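Chapter 12
Sorting Small Parts

Every workshop has small things which are easy to lose: screws, washers, hooks, blocks for testing glue. In this chapter we learn how to give each of them a place. The method comes from the repair room at Gutora, where I worked as a teacher, and it needs very little money.

Before you sort, cover the table with a large sheet of white paper. Small parts are easy to see on white, and afterwards you can lift the paper and pour the dust away. A box with see-through walls and dividers is a good choice for the beginner. 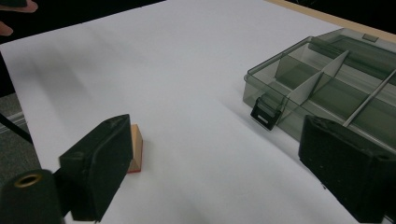 Shakuntala Bhatia would start with the box still closed, and write the list of compartments first. Her pupils at Brarska lost fewer parts in this way, she told me, but they complained about the writing.

Both orders of work are used in the exercises. For Exercise 1 you will need 60 mixed parts, one box and a pencil. Do not label anything until you reach page 13 of the workbook.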